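Notes after the Kitstead friendly

March 11, 2019

I drove up to Kitstead for the last friendly before the league starts again, and I said I would write something about it, so these are my notes. We drew 2-2. The first half was the best we have played since the fall and the second half was the usual.

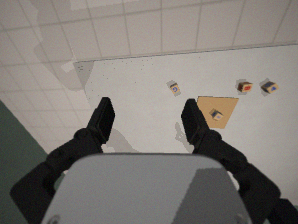
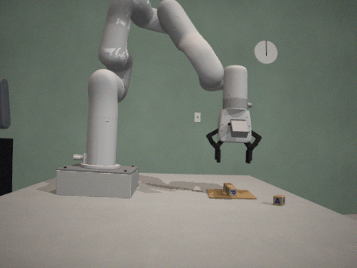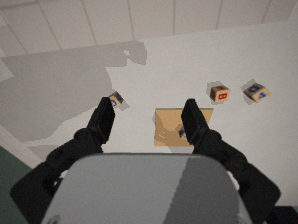

The lineup first. Coach went with a back three, which he had only tried in practice. Anqi Meng played in the middle of it and did most of the talking. I was on the far side of the field and could hear her the whole time. With her stepping up early, the two midfielders in front could press, and Kitstead had trouble getting out of their own half. Both of our goals came from that. The first was a bad pass picked off near the center circle and played straight through to Jiang, who took one touch and shot low. The second was a corner that should have been cleared twice.

After the break they changed one thing. They put a tall forward on our left side and hit long balls at him. That was all they did, and it worked. We dropped back ten yards, then ten more, and by the time the first goal went in we had everyone behind the ball. The equalizer was a free kick from a long way out. I thought Zilar could have done better with it, but he was looking into a low sun and I wouldn't want to judge it from where I was standing.

What bothers me is that we have seen this before. Against Primia in the cup we led at the half and lost. The fitness is fine. We run as much late in games as we do early. The trouble is that when the other team goes long, our line drops and the midfield doesn't drop with it, and there is a big hole in between. Every second ball lands in that hole and the other team gets to it first.

I talked to Demetrius Ostrowski in the parking lot afterward. He used to coach the under-15s and still comes to most of the away games. His view is that the back three is fine and the wing backs need to be braver. I think he is half right. On the left, yes. On the right we had a kid playing his second senior game, and he can't be expected to hold a high line alone with no help in front of him.

Attendance was given as 156, which is good for a friendly in March. The field was heavy near the benches but the rest of it was in decent shape. Parking is still a mess — get there early if you go for the league game, or use the lot behind the school and walk.

One injury to mention. Our second striker came off holding his hamstring just before the hour. He walked off without help and sat with ice on it, and I haven't heard anything more. If he misses the opener I would move Jiang up front and put an extra body in midfield, which might help with the hole anyway.

The opener is at home. I'll be there and will try to post the same night.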